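6.3 Loss of grip force control with soft and inflated objects

This section applies to two-arm Tenulska stations fitted with Ekar hands, controller release 4 and later. It covers the fault in which a hand closes further than commanded on a light object, or keeps closing after contact. Read section 6.1 (Stopping the station) before you start.

What the fault looks like

The hand approaches the object at normal speed and touches it. The fingers should stop at the contact threshold. With this fault they continue to close, and the status line on the operator screen still reads READY. Code G-35 may appear a moment later, or not at all. With rigid parts the fault is easy to miss, as the part stops the fingers and the motor current limit does the rest. With balloons, film pouches, thin cups and similar objects, the object is crushed or bursts.

The fault can affect one hand only. Do not assume that the second hand is good because the first one failed the test, or the other way around.

CAUTION: A bursting balloon can throw fragments at face height. Wear eye protection for every step in this section, including the steps where the arms are supposed to be still.

CAUTION: Keep your own hands out of the space between the two arms whenever the drives are enabled. The contact threshold does not protect people. It is a process setting and has no safety rating.

Before you begin

You need a balloon, a stand that holds it upright by the neck, eye protection, and the 2 mm hex key from the service kit. Inflate the balloon to less than its full size so that the skin gives under light pressure. A fully inflated balloon bursts too early and tells you little about the threshold.

Anyone with an allergy to latex should use a foil or vinyl balloon. The test values below hold for latex only. For other materials, run the test on a hand you know to be good and write down the reading for comparison.

Isolating the fault

1. Press the stop button and wait for the drive lamps to go out. If an object is still held, do not pull it free. Use the manual release at the wrist (section 6.1, step 5).

2. Check the finger coverings. Wrinkled or bunched material over a fingertip spreads the load and delays the contact signal. Smooth the covering toward the palm. Replace it if it will not lie flat or if it has hardened.

3. Look into the wrist opening on each arm. Sensor and motor wires pass through here together. Check that no wire is trapped between the housing and the frame, and that no insulation is worn through. Do not push wires back in with a screwdriver.

4. Follow the cables from each forearm to the edge of the table. They need slack through the full movement of the arm. A cable that pulls tight at full reach can unseat the sensor plug without tripping the cable alarm.

5. Unplug and reseat the sensor plug at the forearm. The latch clicks once. If it does not click, replace the plug. Do not tape it.

6. Clear loose items from under the path of both hands. Gloves, packaging and cups can catch on a wrist block and load the arm from the side. The controller may read this as drift in the zero point.

7. Release the stop button, enable the drives, and select Service > Hands > Zero. Keep both hands clear of all objects until the screen reads ZERO SET for the left and the right.

NOTE: Zeroing a hand while it rests on something is the most common cause of this fault. The weight is stored as part of the zero point, and later contact forces read low by the same amount.

Contact test

8. Place the stand between the arms, with the knot of the balloon at the top opening of the stand. Check that the stand does not rock.

9. Set Approach Speed to 35 percent and Contact Threshold to 70. Set the step limit to 4.

10. Park the hand that is not being tested in its raised position. It must not touch the balloon, the stand or the other arm.

11. Jog the hand under test down until the fingertips are just above the balloon, then press Step. The hand advances until it detects contact or reaches the step limit.

12. Read the peak value on the Hands page. A peak at or below 70 is a pass. If the peak is between 70 and 200, repeat the zero procedure and test again. If it is above 200, or if the hand reaches the step limit without reporting contact, press the stop button and go to step 14.

13. Raise the hand, park it, and repeat steps 10 to 12 with the other hand.

14. If a hand has failed, lock it out under Service > Hands > Disable and attach the red tag to the forearm. Do not return the station to two-arm operation with one hand disabled. Programs written for two arms will still send the disabled arm into the shared space, with its fingers fixed in their last position.

If the fault comes back

A fault that returns within one shift of a good zero usually points to the wrist harness. Order harness kit 6-H for the side in question. Left and right kits are not interchangeable. The plugs will fit, but the sensor channels are swapped and the fingers will respond to the wrong signals.

If the harness has been replaced and the fault is still present, save the service log before switching off. The log is held in memory and is lost at power-down. Send it to Tenulska service with the serial numbers of the hand and the controller, and state which step of the test failed.

Do not raise the contact threshold to clear code G-35. This hides the code and leaves the fault in place.

Position for step 11, left hand under test, right hand parked:

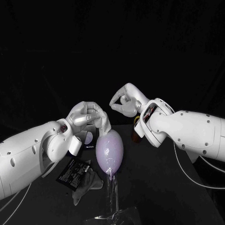 Reader comment from Daryna Vakulenko: Please move the note about zeroing up to the start of the section. We reseated plugs and swapped a harness on our left arm before anyone got as far as step 7, and the hand had been zeroed while resting on a tray. It passed on the next test and has stayed good since May. It would also help to say in step 12 whether the peak value clears by itself between tests. On our station it holds the old number until you leave the Hands page and open it again, so the second hand looked like a fail when it was fine.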